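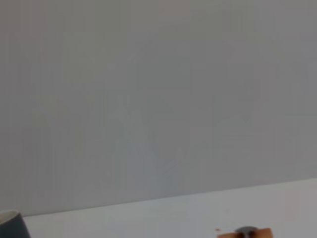
*Figure 3. Grey wall above a tabletop.*

## 3. Setting up your shop in the Dellmont gift card program

Use this section once your shop has been accepted into the program and you have your member number. If you sell at more than one address, repeat steps 1 to 7 for each one. Cards sold at one address can be redeemed at any other member shop in town, but payouts are tracked by address.

### 3.1 Before you start

Have these ready:

- your member number and the temporary password from your welcome letter
- the bank account details for payouts
- your regular opening hours
- the name of one person who can approve refunds

Dellmont runs in a web browser. You don't need a new till or a separate card machine.

### 3.2 Create the shop profile

1. Sign in and choose **Shops**, then **Add address**.
2. Enter the trading name as customers know it. The registered company name goes in the second field and doesn't appear in the public directory.
3. Enter your opening hours. Leave a day blank if you are closed.
4. Pick a category. Cafés that also sell packaged goods should choose **Food and drink**.
5. Add the bank account. A test deposit of one cent will arrive, usually overnight.
6. Go back to **Shops** and enter the reference shown beside the deposit.
7. Choose **Activate**. The status changes from grey to green.

**Note:** If the status stays grey, the reference was probably typed with a space at the end. Delete the field and enter it again. 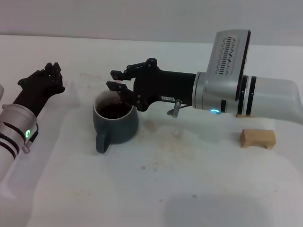

### 3.3 Add staff

Each person who redeems cards needs their own four-digit code. Shared codes make it hard to trace a mistake when the day's totals are out.

1. Choose **Staff**, then **New**.
2. Enter a first name and a code.
3. Set the level. **Counter** can redeem and check balances. **Manager** can also cancel a sale and see payouts.

Casual staff should be set to **Counter** — you can change the level later without issuing a new code.

**Caution:** Removing a staff member can't be undone. To keep a seasonal worker on the list, choose **Pause** instead.

### 3.4 Run a practice sale

Practice card 101 carries no real value and can be used as often as you like.

1. Choose **Redeem** and type 101.
2. Enter any amount up to $20.
3. Confirm with your staff code.
4. Open **Today** and check that the sale is listed with a P beside it.
5. Cancel the sale from a **Manager** code.

Practice sales are left out of payouts and cleared at midnight.

### 3.5 If something goes wrong

| Message | What to do |
|---|---|
| Address not active | Finish step 7 in 3.2. |
| Code in use | Choose a different staff code. |
| Card not found | Check the number with the customer and try again. |

A code is locked after 3 wrong tries. Any manager can unlock it under **Staff**. If the only manager is locked out, write to Alina Anghel at the program office with your member number and the shop address. Requests received before 2 p.m. are handled the same day.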